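12th December

Got in before eight and had the room to myself until Kojo arrived. The heating had been off all night, so I kept my coat on for the first hour and wrote up yesterday's log while the arms went through their start-up checks. Our target for the Zituslow set is 700 episodes by the end of the month. We passed 300 last night, which is behind where Niall wants us.

Today was all the plush toy and the plate. The instruction text for every episode is the same: put the toy on the plate. I drove for the first session and Kojo marked the episodes keep or drop.

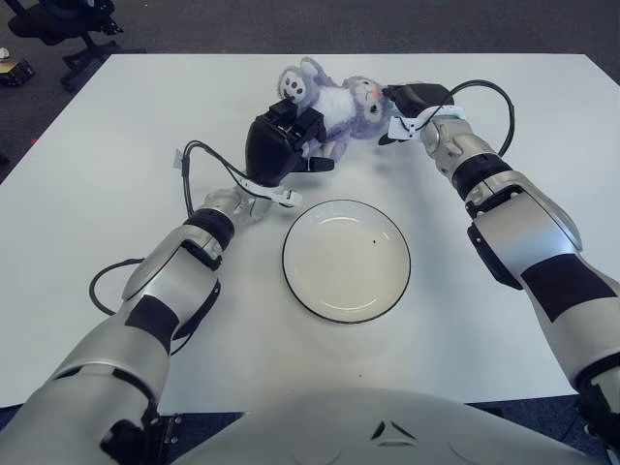 My back was stiff by ten and we swapped. Kojo is slower than me but smoother, and Manaia says smooth is better for training. She trained on my August data at Potberg and the model learned my habit of stopping short before every grasp. I have been trying to lose it since then – not there yet.

Soft things are harder than the blocks were. The fur hides where the body starts, and I close too early or too late. We dropped a lot before lunch, mostly mine. Kojo wanted to keep the ones where the first grasp missed and the second held. I said drop them. We asked Niall and he said keep them but tag them, so I went back through the morning's list and added the tags by hand. Dull work, and it took most of my lunch.

In the afternoon we changed the toy's position between episodes, using the 3 start positions on Manaia's sheet. I asked whether we should vary the plate too. She wants it left alone until the next set.
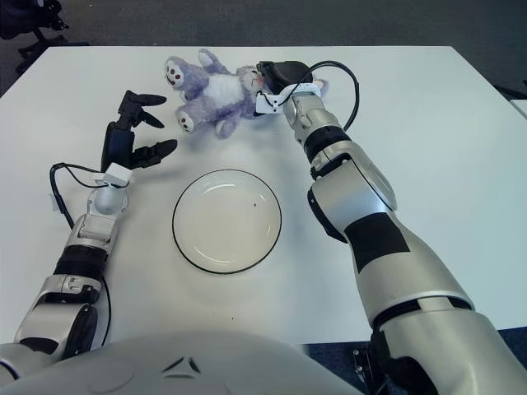

Right gripper at the toy's head, left one open.

Stopped at five. Uploaded everything, and the transfer to Tastalthorpe failed 2 times before it went through. Cristóvão has the morning session tomorrow, so I left him a note about the tags and the start positions. Need to buy bread and call Ojārs back about the car.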